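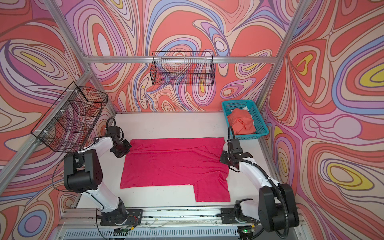 **Pulli-Falten: Brettchen, Rollen oder einfach aufgeben?**

**faltenwurf_ute** schrieb:

Hallo zusammen,

ich habe am Samstag beschlossen, dass mein Kleiderschrank so nicht weitergeht, und bin jetzt bei den Sweatshirts hängen geblieben. T-Shirts kann ich. Hosen auch. Aber bei allem, was dick und innen angeraut ist, kommt bei mir ein Kissen raus und kein Paket. Ich lege das Ding flach hin, streiche es glatt, klappe die Ärmel ein, und beim letzten Umschlagen geht mir alles wieder auf.

Unterlage ist ein weißer Tisch, glatt, da rutscht der Stoff auch noch weg. Auf dem Bett ist es noch schlimmer, da sinkt alles ein. Wie macht ihr das? Und faltet ihr überhaupt, oder hängt ihr?

---

**Orla Keogh** schrieb:

Hängen auf keinen Fall! Ich hatte nach einem Winter auf dem Bügel bei drei Pullis diese Hörnchen an den Schultern und die gehen nie wieder raus. Falten, immer.

Mein Ablauf: Vorderseite nach unten, Ärmel quer über den Rücken, Seiten zur Mitte, dann von unten in Dritteln hoch. Wenn es beim letzten Drittel aufspringt, ist noch Luft drin. Nach jedem Schritt einmal mit der flachen Hand vom Kragen nach unten drüber.

---

**kramkiste70** schrieb:

Ich rolle seit Jahren und verstehe ehrlich gesagt die ganze Falterei nicht. Ein gerollter Pulli passt in jeden Korb, man sieht alle Farben von oben, fertig. Bei mir stehen zwei Drahtkörbe im Regal und ein Plastikkorb unten für alles, was noch nicht dran war. Der Plastikkorb ist zugegeben meistens der vollste — aber das ist ein anderes Thema.

---

**Conall Fitzgerald** schrieb:

@kramkiste70 Rollen bei dickem Fleece? Da hast du nach vier Stück den Korb voll. Bei dünnen Shirts gehe ich mit, bei Sweatshirts ist das Platzverschwendung. Ich hab die Pada-Boxen, die flachen, da kriege ich gefaltet deutlich mehr rein als gerollt. Hab beides ausprobiert.

---

**kramkiste70** schrieb:

Dann rollst du zu locker.

---

**Conall Fitzgerald** schrieb:

Oder du hast dünne Pullis 😄

---

**faltenwurf_ute** schrieb:

Danke euch schon mal! Ich hab Orlas Methode gleich probiert, und zwar an meinem schlimmsten Kandidaten, knallpink, innen wie außen weich und mit einem eigenen Willen.
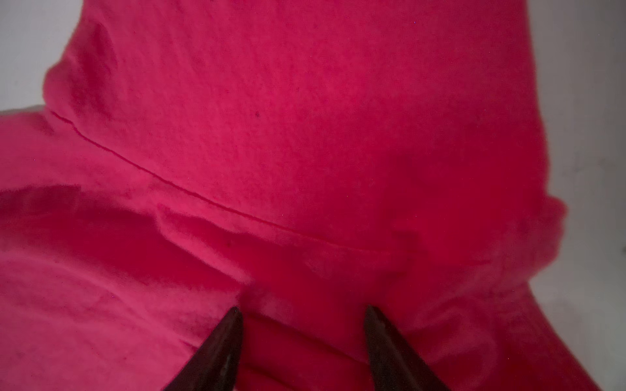
Mein Problem sind die Nähte. Da, wo zwei Lagen und eine Naht aufeinanderliegen, wird es ein Wulst, und genau an der Stelle will ich eigentlich knicken. Wenn ich daneben knicke, wird das Paket schief. Wenn ich drauf knicke, federt es zurück. Ich hab jetzt bestimmt 10 Anläufe hinter mir und der Pulli sieht müder aus als ich.

Gibt es einen Trick, oder muss man das einfach üben?

---

**Gráinne Corrigan** schrieb:

Neben der Naht knicken, und zwar nach innen versetzt, gut zwei Finger breit. Schief wird es nur, wenn du es auf einer Seite machst und auf der anderen nicht. Und bitte vorher richtig glattziehen! Am Saum anfassen, einmal kräftig ausschütteln, hinlegen, dann von der Mitte nach außen streichen. Aus einem Knäuel heraus faltet man nichts Gerades.

Gegen das Rutschen hilft ein Handtuch auf dem Tisch. Ein altes, raues, kein flauschiges.

---

**sockenlos** schrieb:

Faltbrett!!! Ich sage es in jedem dieser Threads und werde es weiter sagen. Meins ist von Oddsson, Klappe links, Klappe rechts, Klappe hoch, und alle Stapel sind gleich breit. Meine Tochter macht das inzwischen freiwillig (na ja, gegen Taschengeld).

---

**Mairéad Ó Flaithearta** schrieb:

Das Faltbrett hatte ich auch und habe es nach einem halben Jahr verschenkt. Für Hemden wunderbar. Bei dicken Sachen klappt das Brett hoch, der Stoff klappt halb mit und du sortierst die Ärmel doch von Hand nach. Außerdem muss das Riesending ja auch irgendwo hin, bei mir stand es hinter der Tür und fiel um.

---

**sockenlos** schrieb:

Kommt aufs Brett an. Meins ist 70 cm breit, da liegt auch ein dicker Hoodie komplett drauf. Aber ja, Stauraum braucht es, da geb ich dir recht.

---

**Úna Breathnach** schrieb:

Darf ich mal die Drahtkörbe von oben aufgreifen? Ich bin wieder davon weg. Bei Strick und allem mit Flausch bleiben mir die Fasern im Gitter hängen, und wenn die Sachen lange drin liegen, drückt sich das Muster ab. Ich lege jetzt immer ein Stück Karton auf den Boden. Bei den gelochten Plastikkörben habe ich das nicht, die haben aber gern scharfe Grate in den Löchern. Einmal mit der Hand innen durchfahren, bevor man den guten Pulli reinwirft.

Für den Schrank benutze ich die Stoffboxen von Skirovley. Nicht schön, aber da hakt nichts.

---

**kramkiste70** schrieb:

Abdrücke im Pulli hatte ich noch nie. Wie lange liegt das denn bei dir?

---

**Úna Breathnach** schrieb:

Von Frühling bis Oktober.

---

**kramkiste70** schrieb:

Okay, dann vielleicht doch Karton.

---

**faltenwurf_ute** schrieb:

Update: Handtuch drunter, ausgeschüttelt, neben der Naht geknickt, nach jedem Schritt Luft rausgestrichen. Der pinke Pulli ist ein Rechteck! Kein perfektes, die eine Ecke steht noch ab, aber er bleibt zu, auch wenn ich ihn hochhebe. Ich hab ihn danach gleich noch mal auseinandergenommen, um zu sehen, ob das Zufall war. War es nicht, beim zweiten Mal ging es sogar schneller.

Das Faltbrett lasse ich erst mal, dafür ist mein Flur zu schmal. Und gerollt wird bei mir nur Sportzeug, da hat kramkiste mich überzeugt.

Nächste Baustelle: Kapuzen. Legt ihr die nach innen oder klappt ihr sie hinten drauf?

---

**Orla Keogh** schrieb:

Nach hinten auf den Rücken, flach, und dann erst die Ärmel drüber. Die Kordel vorher in die Kapuze stecken, die hängt sonst aus dem Stapel und man zieht beim Rausnehmen drei andere mit.

---

**Conall Fitzgerald** schrieb:

Ich mach es umgekehrt, Kapuze zum Schluss als Tasche über das Paket stülpen. Hält bombenfest.

---

**Mairéad Ó Flaithearta** schrieb:

Und leiert die Kapuze aus. Hab ich einen Sommer lang gemacht, nie wieder.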